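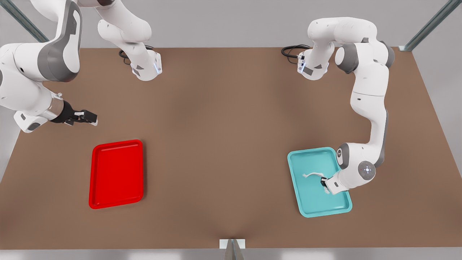 Simulated bench, two-arm cell: left arm with its gripper at the strap in the teal tray, right arm empty near the red tray.

Laltgate Workshop > Handling > Gripper trials > Pre-run checklist

Bench notes Checklists Parts Contact

We use cookies to remember which lists you have open. Accept Settings

GRIPPER COMPARISON: PRE-RUN CHECKLIST WITH COMMENTS
Checked by: Kálmán Lakatos
Date: 6 April 2025
Job: moving a thin flexible strap between trays, simulated cell first, then the real bench
Grippers under trial: Prillska parallel (fitted to both arms), Pappas soft-finger (to follow)

Hello all, and thank you for the kind words about the March list, which I've tidied up a little. I do go on in the comments, I know, but several of you said you would sooner have too much than too little, so you have only yourselves to blame!

SECTION A. THE SIMULATED CELL

A1. Table, trays and arm bases match the bench drawing. OK
Comment: Trays are the usual pair, red and teal, both lying flat. Please remember that left and right mean the robot's left and right, so the left arm is on the right of your screen. I still catch myself on this one after all these years, and I wrote the rule.

A2. Red tray empty at start. OK

A3. Nothing lying on the table between the trays. OK

A4. Gripper clears the tray rim on approach. OK, with a comment
Comment: The left arm has to come in over the rim with its wrist rather close. The lowest point of the wrist clears the plastic by 58 mm in the model, and I'd be happier with a bit more when we go over to the real thing. Would whoever edits the approach path next kindly lift it a touch and write down what they chose?

A5. Strap behaves sensibly when held by one end. WATCH
Comment: It is a lovely bit of modelling (well done to the Vakia people, who sent us the material settings) but a real strap remembers how it was folded, and this one forgets far too politely. I would treat any good score here as a hint and no more.

A6. Right arm parked clear while left arm works. OK
Comment: Clear enough for this job. If you swap in the longer Pappas fingers, run the check again from the beginning, please, even if you're in a hurry.

SECTION B. GRIPPER SETTINGS

B1. Same closing speed for both makes. OK

B2. Finger pads present in the model and on the real set. PART
Comment: In the model, yes. One pad on the real left gripper is lifting at the corner, and I have ordered two more so that we can change them as a pair.

B3. Closing force recorded before each batch. NOT DONE
Comment: My fault entirely. I ran 125 picks on the first batch and only then noticed the box on the sheet was blank. I've marked those as practice and will start again.

B4. Run log names the gripper, the arm and the tray. OK
Comment: There are now more than 520 lines in the log, and the early ones are a bit of a muddle where we wrote simply "tray". Do put the colour in.

SECTION C. BEFORE MOVING TO THE BENCH

C1. Stop button pressed and reset, both arms. OK

C2. Cables at the bases tied back from the shoulder joints. TO DO
Comment: There is a good length of coil behind each base and I'd like it held down properly before anything swings at full speed. Clips are in drawer 102, under the spare tray mats.

C3. Speed limit set to slow for the first ten picks. TO DO

C4. Second person present for first real run. TO DO
Comment: I'm free most mornings and will gladly make the tea.

RESULT: Simulated runs may carry on. Bench runs to wait for B2, B3 and all open items in section C.

K. Lakatos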